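Open day at the Ovaleo lab in Flolterwood – notes and questions
Robotics > Mobile manipulation > Events

torque_ripple
Went to the Ovaleo open day in August. The main item was their two-arm mobile base running kitchen tasks, shown in simulation on a big screen with the hardware parked next to it. They quoted 1,627 simulated episodes across 300 generated kitchen layouts. Success was 1,108 episodes, counted as full task completion with no operator input. No breakdown by task on the handout. Did anyone else attend and get more detail?

backlash_bob
I was at the afternoon session. I asked about the breakdown and was told that 232 of the failures were base placement. The arm plans fine, but the base has stopped too far from the counter or at a bad angle. The rest were grasp and timeout, not separated.

nullspace44
So 68 percent, in simulation, on layouts from their own generator. I don't see what that tells a buyer. Malhotra had a real unit loading a real dishwasher last year and people complained it was slow.

torque_ripple
The Malhotra demo was one kitchen, one machine, one set of plates. It says little about layout variation. I would take 300 layouts with a published failure count over one rehearsed run.

nullspace44
Contact is the hard part and contact is where simulators are weakest. Layout variation mostly tests navigation. Different question.

backlash_bob
232 placement failures says navigation isn't solved either.

gripforce
Which camera views does the policy get? The handout only says "head and wrist".

torque_ripple
One head, one per wrist. No overhead camera, no depth on the wrists. The presenter switched between the feeds on request, which I found more useful than the slides. The head view loses a lot of the near workspace to the body shell. The wrist view is tight and has the fingers in it at all times.

gripforce
Then how does it know where the counter edge is once it's close? If the shell covers that region you are relying on the wrist cameras or on memory.

torque_ripple
Asked that. The answer was a short history buffer plus the wrists. They would not give the buffer length.

arnotholm_user
We run an Arnotholm base at work with a similar layout and had the same problem. Tilting the head down helped a little. Moving the head mast forward helped more, but then the tip margin gets worse – pick one.

nullspace44
Post the feeds if you have them.

torque_ripple
Two from the kitchen run, grippers empty in both.
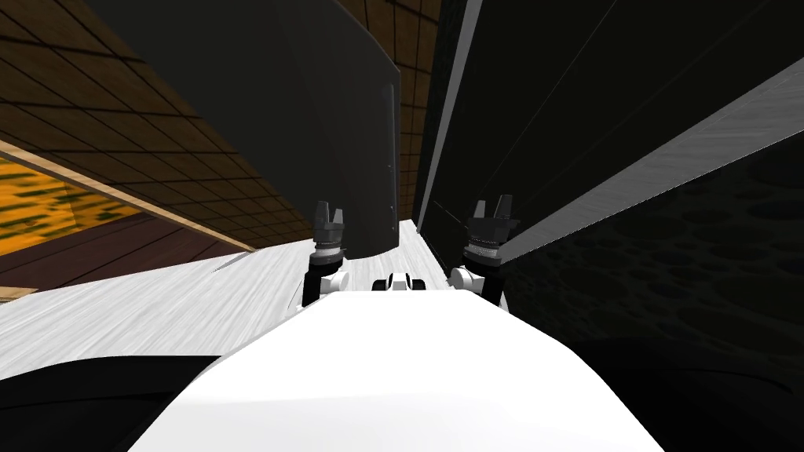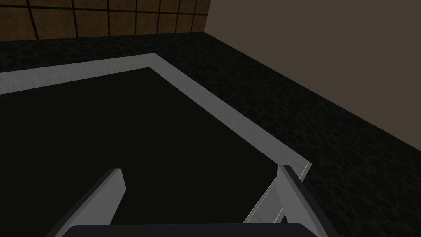 First: head view, both grippers raised. Second: gripper view over the dark tray with the gray rim.

gripforce
Thanks. The first one answers my question about the shell. I'd still like the buffer length.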